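Anora Board-Level Service Kit for Socketed Server Boards

Part of the Skoleck bench range

12 shares
4 comments

The Anora is a hand tool and fixture kit for removing, inspecting and refitting processors, memory modules and expansion cards on full-size server boards. It is meant for repair benches, refurbishers and in-house maintenance rooms that handle boards out of the chassis. The kit is supplied by Skoleck in a lidded case and holds everything needed for the mechanical side of the work. It does not include soldering equipment, power supplies or diagnostic cards.

What the kit is for

Most damage to a server board on the bench is mechanical. Contacts are bent when a processor is lifted at an angle. Screw heads are rounded by a worn bit. Small parts next to the socket are knocked off when a driver slips. The Anora kit was put together with these three faults in mind, and the tools have been chosen to reach the socket screws from above without resting on neighbouring parts.

The board lies flat on the Drutard mat, which has a raised rim on all four sides and a grid of foam posts that can be moved to suit the standoff pattern. The posts support the board under the socket as well as at the edges. This matters when the retention hardware is being tightened, as a board held only at its corners will bow under the driver. Board sizes up to the full area of the mat can be worked on without turning the board.

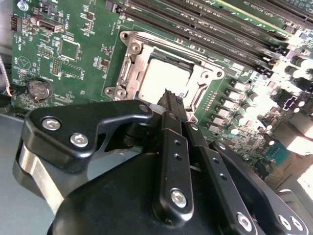 Processor and metal retention bracket, with the black memory slots behind.

Access around the socket is the first thing to check before choosing a driver. On a board laid out like this one, memory slots run close to the bracket on one side and a row of power chokes on another, with capacitors further out. A wide-bodied driver handle will foul populated memory slots if the bracket screws have to be turned with modules in place. Remove the modules nearest the socket first, or use the long shank supplied.

Drivers and bits

The kit contains two handles, one fixed and one torque-limiting. Both accept the same bits. The fixed handle is for loosening and for running screws down until the head just meets the metal. The torque-limiting handle is for final tightening only and should not be used to break a tight screw, as this shortens the life of the clutch. Set it to the value given in the board maker's manual. No general value is printed on the tool because values differ between socket types.

Bits are hardened and are marked on the shank. Hex, star and cross-head patterns are included. Seat the bit fully before applying any force, and hold the shank upright. Replace a bit when its edges look rounded under the loupe — a replacement costs far less than a bracket. The long shank extends reach over fitted heatsinks and tall capacitors and takes any bit in the set.

Lifting and placing

Two processor carriers and a vacuum pen are supplied. The carriers grip the processor by its edges and have a cut corner for orientation. The vacuum pen lifts from the top of the heat spreader and needs a clean, dry surface to hold properly. Remove old thermal compound before using it. Neither tool should be used to slide a processor across a socket; the lift must be straight up and the placing straight down.

A soft tray with lidded pockets holds processors once they are out. Pockets are numbered so that parts from a two-socket board go back where they came from.

Inspection and cleaning

The loupe clips to the rim of the mat and swings over the work. It has a ring light with two brightness steps. Use the lower step on bright metal, as strong light from a low angle causes glare on heat spreaders and brackets and can hide scratches or residue. Lint-free wipes, a set of swabs and an empty solvent bottle are packed in the lid. Solvent is not supplied and cannot be shipped with the kit.

Bracket surfaces often show light scuffing after repeated fitting. This is cosmetic in most cases. Look instead for bent arms, raised burrs at the screw holes and any unevenness where the bracket meets the processor.

Suggested order of work

Fit the wrist strap and clip its lead to the mat stud.
Place the board on the posts and check that no post presses on a component.
Note the slot position of each memory module, then remove those nearest the socket.
Clean the top of the processor.
Release the retention hardware in the order given by the board maker.
Lift the processor with a carrier or the vacuum pen and put it in the tray.
Cover the open socket with a clean cap at once.

Refitting is the reverse, with the torque-limiting handle used for the last part of each screw's travel. Tighten in the sequence given for the socket. Do not tighten one screw fully before the others have been started.

Specification

Product code: 666-AN
Range: Skoleck bench range
Case: moulded, lidded, with foam insert
Handles: 2 (one fixed, one torque-limiting)
Bits: 19, plus long shank
Processor carriers: 2, with blank cap for open sockets
Mat: Drutard, dissipative, with movable posts
Loupe: clip-on, ring light, two steps
Wrist strap: adjustable, coiled lead
Clutch service interval: 300 tightening cycles

Options and spares

The Yokoyama tray insert replaces the standard soft tray and adds long channels for memory modules and expansion card brackets. It is useful where complete boards are stripped before storage. The insert fits the existing case, though the lid pocket for wipes has to be emptied first.

Spare bits are sold singly and in full sets. Vacuum pen tips, foam posts and socket caps are sold in packs. The clutch in the torque-limiting handle is not a user-replaceable part, and handles should be returned for service when the interval is reached or after any drop onto a hard floor.

Compatibility

The drivers and mat suit any flat board within the mat area. The carriers are specific to socket size, so state the socket type when ordering. Carriers for older sockets are made in batches, the next of which is due in October. Boards with the heatsink clipped directly to the processor need the clip-type carrier, which is ordered separately.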